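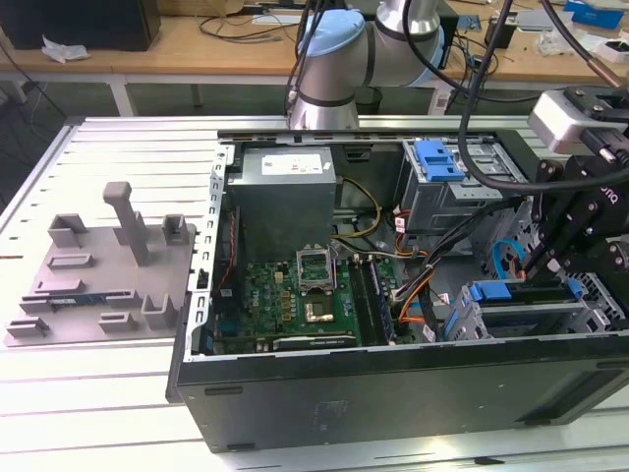
Turmeric and curcumin supplements: frequently asked questions
Last updated July 16, 2018

We get more mail about turmeric than about anything else in the supplement aisle, and most of it arrives already convinced. These answers were written by Hạnh Khổng, who edits our supplement pages and has read more labels than she cares to. They are general information. They don't replace a talk with your doctor or pharmacist, and a few of the questions below should really be asked there first.

Is turmeric the same thing as curcumin?

No, and a lot of advertising depends on you not noticing. Turmeric is the root, dried and ground. Curcumin is one of a group of compounds in it, and it makes up only a few percent of the powder by weight. When a study says "curcumin," it usually means a concentrated extract. When a seller quotes that study on a jar of plain ground turmeric, you are being told about a different product.

Does it help with joint pain?

Maybe a little, for some people. There are trials in knee arthritis in which people taking extracts reported less pain than people taking a dummy pill. Many of those trials were small and short, and a fair number had ties to companies selling the extract. Small short trials tend to make things look better than they are. If you want to try it for a sore knee and your doctor has no objection, fine. Decide ahead of time how long you'll give it, and stop if you can't tell the difference.

I read that it fights cancer. Is that true?

In a dish, curcumin does things to cancer cells. So do a great many substances that never became medicine. What happens in a dish doesn't tell you what happens after you swallow a capsule, particularly with a compound the body absorbs as poorly as this one. We know of no good evidence that turmeric supplements cure or prevent cancer in people. If you are in treatment, tell your oncology team before you take any of it, because some supplements can interfere with the drugs.

What about black pepper? My capsules say they have it.

Pepper contains piperine, which slows the breakdown of curcumin and raises the amount in the blood. That part is real. The catch is that piperine can do the same to certain prescription drugs, and a higher dose of your medication than your doctor planned is not a bonus. Also, more curcumin in the blood is a measurement. Whether you feel any better is a separate question, and the labels skip it.

Is Ploltard worth the extra money?

This is the one we're asked about every month. Ploltard is sold as a "fast-release" extract, and the front of the bottle promises absorption 9 times that of ordinary curcumin. We wrote and asked what that was based on. We got back a two-page summary with no author, no journal and no description of what "ordinary" meant. We wrote again and haven't had an answer. It may be a perfectly decent extract. We can't tell you that it is, and neither can the bottle.

And Zosine?

Zosine is a blend: turmeric, ginger, boswellia and something called a "comfort complex," all lumped together at 481 mg per serving. Because it's listed as a proprietary blend, the maker doesn't have to say how much of each thing is in there. It could be mostly ginger. I have nothing against ginger, but you can buy it for a lot less at the grocery store - and you'd know what you were getting.

The reviews are glowing. Doesn't that count for something?

Less than you'd hope. The Zosine page had 347 customer reviews when I last went through them, and a good many were left within days of the order arriving. Sore knees have good weeks and bad weeks. People tend to buy something during a bad one, so the next stretch is often better whatever they took. Add the fact that someone who has just spent real money would like it to have worked, and the star rating tells you mostly about shipping.

How much should I take?

There is no agreed dose, whatever the chart on the back says. Studies have used very different amounts of very different extracts. Don't go above what's on the label, and don't stack two products that both contain it. People do this without meaning to, since turmeric now turns up in multivitamins, sleep gummies and protein powder.

Are there side effects?

For most people, upset stomach, loose stools or nausea, mainly at higher doses. There have also been reports of liver trouble in people taking turmeric supplements. It looks uncommon, but "natural" doesn't protect you from it. Stop and call a doctor if you notice dark urine, yellowing skin or eyes, or itching you can't explain.

Who should leave it alone, or at least ask first?

Anyone on a blood thinner. Anyone with gallstones or a blocked bile duct. People with liver disease. People taking drugs for diabetes, because of possible effects on blood sugar. Anyone scheduled for surgery should give the surgical team a full list of supplements well ahead of the date. If you're pregnant, the amount you'd use in cooking is generally considered fine, but supplements are another matter and you should ask.

Can't I just cook with it?

Of course. It's a good spice. I use it in fish, which is how my family always did it, and I have never once thought of dinner as treatment. You won't get anything close to the amounts used in trials that way. Look at where your powder comes from, though. Some ground turmeric has been found to contain lead, in certain cases from coloring added to make it brighter. Very vivid color is no sign of quality.

What about golden milk mixes, like the one from Tạ?

Read the ingredients in order. In the Tạ packet, sugar comes first, then coconut milk powder, then turmeric. It tastes nice. It's a sweet drink, and I'd file it with cocoa.

What does "third-party tested" mean on a label?

It depends who the third party is and what they tested. A seal from an independent program generally means the bottle was checked for its stated contents and for some contaminants. It doesn't mean the stuff works. If a label says "lab tested" and names no lab, treat that as decoration. You can ask the company for a certificate of analysis for your lot number. Some will send it the same day. Some will send you a coupon.

Stosenport offers a "joint quiz" that recommends a product. Should I take it?

I took it 2 times. The first time I said I had daily knee pain, and it recommended their turmeric bundle. The second time I said I had no pain and wanted to keep it that way. Same bundle. You also have to give an email address to see the result.

Do you sell supplements or take money from the companies you mention?

No to both. We buy what we look at, at the regular price.

Will this page be updated?

Yes. We plan to add a section on topical creams in August. If you have a study you think we should read, send the full paper. Please don't send the press release.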